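Home | Reviews | Bedroom & Laundry | Kitchen | Tables & Desks | Contact
Last updated: January

Flenderik folding table, pale wood top

Flenderik sells this as a "laundry and everything table", a phrase that put me off before I'd opened the box. I already own a bed. I fold on the bed. What would a table add, apart from something else to walk round?

Assembly took 30 minutes, with 4 bolts and a leaflet that shows the legs the wrong way up. The Altari I had before went together faster, but it wobbled from the first evening and never stopped. The Flenderik stands firm unless you lean on one end.

I don't believe the claim about the finish being "snag free for life". It's smooth now. Ask me after a few years of zips and belt buckles. 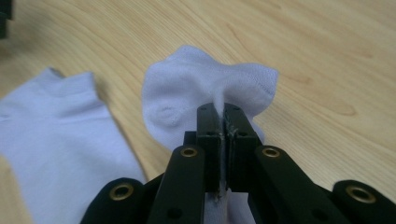

Pairing socks is the job I use it for most, and the one where I've softened a bit. On my old grey duvet cover everything sank into the folds. White ankle socks show up well enough against the blond grain, even with that browner streak over on the right, and one laid flat stays flat while you deal with its partner. I still think the price is steep for somewhere to put socks.

Prasitlow does a plainer one for less, and Rawat has a version with a drawer that I haven't tried. If you've got a kitchen table, use that first. If you haven't, wait for a sale.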